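Esten Perforated Worktable by Votcombe: Review After 6 Months

Posted October 25, 2024

I bought the smaller Esten table in the spring for a one-car garage that also has to hold a car in winter. The small one is $2,431 and the large one is $3,890, both before shipping. That is a lot for a table. I build cabinets and small furniture, mostly on weekends, and my old bench was a solid-core door on sawhorses, so keep that in mind when I say something is an improvement.

The table arrived on a pallet in two cartons. The legs and the lower shelf are in one, the top is in the other, and the top needs two people to lift. Assembly took an afternoon. The instructions are drawings only, and the drawing for the rear stretcher has the bolts going in from the wrong side. If you follow it, the leveling feet won't turn. Take the stretcher off, flip it, and they will. Votcombe answered my email the next morning and said the sheet is being reprinted.

Once it is level it stays level. I checked it with a long straightedge after setup and again last week, and I could not find a dip worth mentioning. The legs do not rack when I plane across the grain, which was the main fault of the sawhorses. It does creep across the floor a little under heavy planing. I put a strip of stair tread under each front foot and that fixed it.
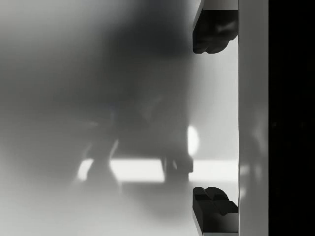
Clamping is the part most people will want to hear about. The table comes with 5 hold-downs that drop into the holes and lock with a quarter turn. The locking works well. The pads do not. They are hard, flat plastic with square edges, and they left dents in poplar the first day. What you want is something closer to the dark, rubbery-looking pads above, with rounded contours and a bit of ridging on the face, so there is no sharp corner to bite into the wood. I ended up buying soft caps from Quintana, which push on over the Votcombe pads and come off easily when you need a firmer grip. They collect sawdust and have to be wiped off before a glue-up. I would still call them required, and at this price they should be in the box.

The hold-downs also have less reach than I expected. On a wide panel they only cover the outer edge, so the middle has to be held some other way. I use a batten across the work with a hold-down at each end. Longer arms are sold separately and I have not tried them.

The finish on the top is a baked-on white. Dried yellow glue pops off with a plastic scraper. Dark stain does not come off if you leave it overnight, and I have one brown ring to show for that. Pencil marks wipe away with a damp rag. I had expected glare from a white surface under shop lights, and it was a nuisance for the first week or so. After that I stopped noticing.
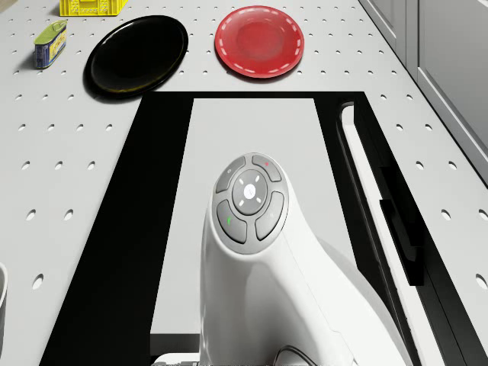
Hole layout matters more than hole count on a table like this. Wide spacing is stronger and easier to sweep, and close spacing gives you more places to put a dog or a stop. The Esten goes for close spacing in straight rows, parallel to the edges. It takes some getting used to if your other bench has only a single line of dog holes. Small round holes in even rows, like those in the white top shown here, look tidy and give you plenty of choices, but anything small enough to fall through will fall through. I lose a screw that way most days. The same picture has a black rectangular frame set into the table with a lighter gray panel inside it, and I wish Votcombe offered something along those lines. A closed panel in the middle of a perforated top would give me a place to sort hardware. For now I lay down a cafeteria tray.

Dust is the other side of it. Sawdust drops through to the lower shelf, which keeps the work clean and the shelf filthy. I stopped storing anything there except lidded bins. Votcombe sells a catch tray that slides in under the top, but it blocks the hold-downs from underneath, and I sent mine back. The refund came without any argument, minus shipping.

I looked at one other table before buying, the Zotudero folding model. It costs much less and hangs flat on a wall, so it would have suited the garage better. The store had one set up, and I could make it wobble with one hand. For light assembly or painting I think it would be fine. For hand planes or a router I would not trust it.
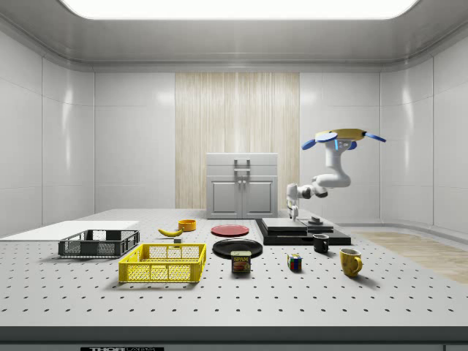

Can you leave the Esten in an unheated garage over the winter?

Votcombe says the finish is rated for it, and the manual only asks that you keep standing water off the top and put a light coat of paste wax on the threads of the leveling feet. Mine has been through a damp summer with the door open and has no rust so far, including inside the holes. Check the cut ends of the stretcher, where the coating is thinner. I touched mine up with white enamel to be safe.

Small complaints: the bolt heads are an odd size and the wrench in the box is soft, so use your own socket set. The shelf rattles when a sander is running unless you put felt under it. The end caps on the legs fall off if you drag the table.

I would buy it again at the small size. I would not pay for the large one unless I worked at it every day. Votcombe has a revised set of hold-downs listed for November with what look like thicker pads, and I will add a note to this review if I pick up a set.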